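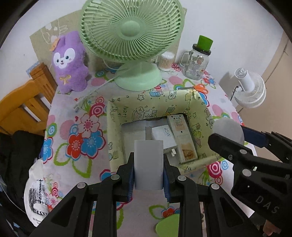 DROLLTON, August – The Grindorley shared workshop has released build files for Novis, a hand-held two-finger gripper intended for members who want to record pick-and-place motions at a kitchen or bench table. The release covers drawings, a parts list and assembly notes.

Novis uses a symmetric linkage on steel pins, with ribbed pads on both fingertips. Maximum opening is 115 mm. Mass without the camera is 950 g. A pair is operated by one person, one unit per hand.

Trials use small household goods moved in and out of an open bin: power adapters, earbud cases, flat boxes. Smooth, rounded cases are the harder load. They rotate when the pads meet them above or below the midline, and the revised pad has deeper ribs for that reason. Each pad set is rated by the workshop for 2000 closing cycles before replacement.

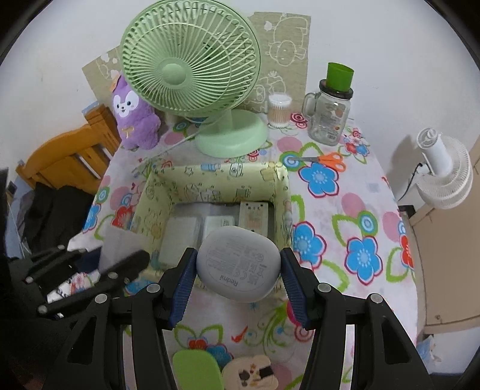
Can the gripper be built without a machine shop?
Most of it can. The arms and bars are printed, and the pins are cut from stock rod with a hacksaw and filed to length. Only the trigger bracket needs a drill press.

Build time is 6 hours for a pair, excluding printing. The pad molds are by Soliman, a member project at the same workshop, and are included in the download.

Comments

benchrat: What durometer are the pads? Parts list just says "soft."

tk_lathe: Printed the inner bars twice, first set bound at the pins. Ream the holes.

oldfiler: Any plan for a left-hand trigger bracket?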